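Teaching the arm to place a processor

I've been putting off writing this one up because most of it is me being slow at something. The job is CPU placement on used workstations. Pardale sends us the towers, we strip them, test the parts and put the good ones back together. Memory and drives I already had working on the arm, more or less. The processor I left for last.

My plan was the same as for the memory: I drive the arm through the task by remote control, record every run, and train on the recordings. Before that I tried the other way, holding the wrist and pushing it through the motion by hand. It works fine for big moves. For the last bit over the socket my own hand was the problem. Every small shake went into the recording, and the arm played it back faithfully.
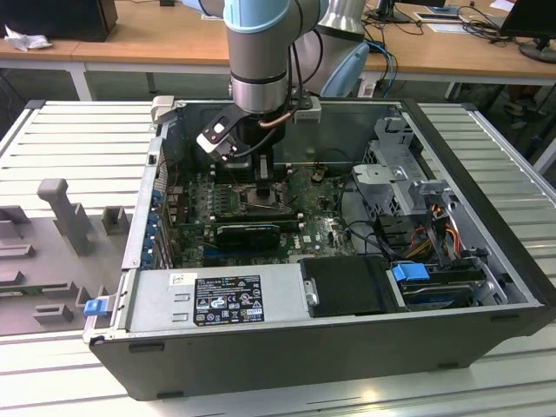
Page last changed: Tuesday, 4:12 pm

So, remote control. The controller is a Kütt handle that Miloslav Tóth lent me when he moved over to the Murnilau office. It has a scaling setting, and I run it at 6 to 1 near the board, so six millimeters of my hand is one millimeter at the gripper. Further out I switch to 2 to 1 or I'd be there all day. Switching in the middle of a run gave me a lot of jumpy recordings at first. Now I stop completely, change the scale, wait a second and go on. The wait shows up in the data, but I trim it afterwards with a script.

The tower lies on its side on the slats. I did the first week with the case in exactly the same spot each time, which was a mistake. The trained model did well in that spot and poorly anywhere else. Since then I shift the case a little between runs and turn it a few degrees.

What I find hard about driving it:

Depth. From the fixed camera I can't judge the height over the socket at all. I use the wrist view for the last stretch and ignore the other screen.

Grip. You want the edges of the chip and nothing else. If I close too hard it tilts when I let go. I lowered the force limit twice and then left it alone.

Letting go. I kept opening the fingers too fast. Meinrad Bühler watched me for an afternoon and told me to open them the way you'd put down a full cup. I still think about that when I do it.

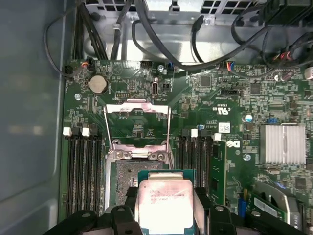
Wrist view: Xeon over the open socket, load plate up.

The pins are in the socket on these boards, so a chip dropped at an angle can cost you the board. I practiced on dead ones from the scrap shelf and I'd tell anyone else to do the same. Bent pins on a scrap board don't matter, and you learn what a bad approach looks like in the wrist camera before it counts.

The count in the Vellex log stands at 1442 runs. I want 3000 before I train the next version. That number comes from how the memory task went, so it may be wrong for this one. I keep the bad runs too, in their own folder, with a word or two on why they were bad. "Tilted" is the most common. "Sneezed" is in there once.

I do the runs in the morning, before my hands are tired. After lunch I label. Closing the load plate and latching it is a separate task and I haven't started recording that. I'll probably need different fingers for the lever, and Meinrad has a pair he wants me to try in September.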